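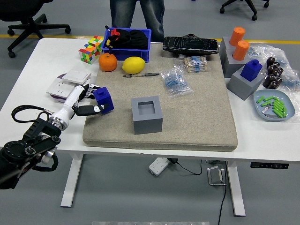 A block in hand at the Grønli lab, with its recessed gray counterpart waiting on the pad.

Zorenness releases its grasp planner to everyone

May 16, 2018

If you have been following the small software team at Zorenness for any length of time, you will know that they like to take things slowly, and that a release from them tends to come when it comes. So it was a pleasure to see Grorkitz 2 go up on the company's download page this morning, free for schools, labs and anyone else with an arm, a hand and a bit of patience.

Grorkitz is a planner for robotic hands. Give it what the cameras see and a goal – put this block in that recess, say – and it works out where the fingers should go, how the arm should get there, and what to do if the piece has shifted a little on the way. The first version, which came out in December, did the fingers and the arm as separate jobs, one after the other, and people who used it will remember the long pause in between. The new one plans the two together, and on the team's own machine in Grønli the wait has come down to the point where you hardly have time to reach for your coffee.

The other big change is in how it deals with clutter. Earlier builds wanted a tidy table, and most of us do not keep one. The developers have been running the planner among fruit, puzzle cubes and crinkly plastic bags, and clear plastic gave them the most trouble by a good distance, as it shines in odd places and the depth readings go all over the shop. Grorkitz 2 now marks such patches as uncertain and steers the forearm wide of them until it has had a better look. It can make for some rather roundabout paths, and the release notes are quite open about that, but they do say it is a setting you can turn down.

Along with the program comes a set of 2,272 recorded grasps, each with its joint positions and a note of whether the piece was seated in the end. The team went through more than 4,000 attempts to get there and left out the ones where the recording had gaps. The failed grasps are in the set too, and there is a small viewer for stepping back and forth through them, which is a lovely thing to have open on a second screen while you are tuning your own hand.

Owners of the first version can keep their calibration files, though the finger limits have moved to a file of their own and will need copying over by hand. The install guide has a page on it, with 10 short steps, and it is well worth reading before you start (the old file is overwritten if you skip the second step!).

The team will bring a running setup to the open workshop in Lasorstead later this year, and visitors are welcome to bring blocks, lids, plugs or whatever else they would like to see it try. Questions about the release can be left on the project's message board, where the developers answer most evenings.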